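Learning from Demonstration, Unit 4
Collecting examples in simulation
Notes by Venla Pelkonen, revised 13 November 2024

4.1 What counts as an example

An example (also called an episode) is one complete attempt at a task, stored as a time-ordered set of records. Each record holds the camera images, the joint positions of both arms, the opening of each gripper, and the command sent by the operator at that step. The command and the measured position are stored separately. They differ whenever an arm lags or meets something, and a policy trained on the wrong one will behave oddly near contact.

The task instruction is stored once per episode, as a plain sentence. Use the wording on the task sheet. Do not improve it.

4.2 The Kallio environment

Coursework uses Kallio, the simulated room set that runs under the Pilaveck recorder. The robot has two arms, each ending in a gripper, and is driven by a pair of hand controllers. Images are logged at 20 frames per second and joint data at 100 samples per second. Pilaveck aligns the two streams on export, so do not resample them yourself.

Rooms differ in wall texture, lighting, furniture and pictures on the walls. The variation is deliberate. A policy that has only met one wall colour may come to depend on it, and the fault will not show until the room is changed. The objects are small compared with the grippers, and an error of a few millimetres at the fingertips is enough to miss a grasp.

4.3 The view used for training

The policy receives the same images that the recorder stores. It does not receive the outside view available in the Kallio editor. Part of the image is therefore always taken up by the robot itself, and the horizon need not be level. In the view below, the white body covers the bottom centre and hides part of the orange unit behind it, while the gripper with the blue wrist band is over the wooden surface, near the small green object. 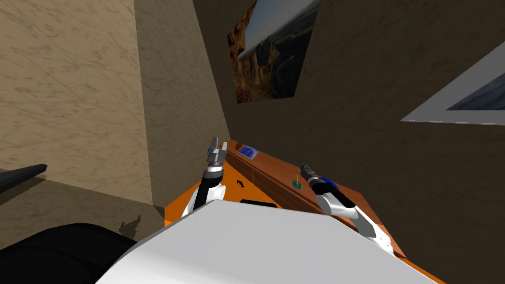
4.4 Recording procedure

1. Load the room and the task sheet. Check that the seed on screen matches the seed on the sheet.
2. Move both arms to the start pose and hold for one second before pressing record.
3. Carry out the task at a steady pace. Long pauses teach the policy to pause.
4. Use one arm for the reach unless the sheet asks for two. Keep the idle arm still and clear of the work surface.
5. Stop recording when the end condition is met and both grippers are at rest.
6. Mark the episode as success, failure or discard before loading the next seed.

A failed attempt is kept. Discard is for faults in the recording: dropped frames, a lost controller, the wrong seed. If you miss a grasp and recover, the episode is a success and the recovery stays in. Recoveries are useful – they cover states that a clean run never visits.

4.5 Quantity and balance

The October group submitted 200 episodes, of which 131 were marked as success. Santeri Hakala's review found that most of the successes came from the right arm, with object positions bunched near the middle of the surface. The trained policy was poor at the far ends and rarely used the left arm at all. More episodes of the same kind would not have helped.

Seeds are now drawn so that object position and choice of arm are spread evenly. Follow the order given. Skipping a hard seed brings the old bias back in.

4.6 Submission

Export from Pilaveck in Arau format and upload to the Diltstead share, one folder per task. Leave file names as generated. Include the operator log, even if it is empty.

Reading for Unit 5: action chunking, and the effect of operator delay on grasp timing.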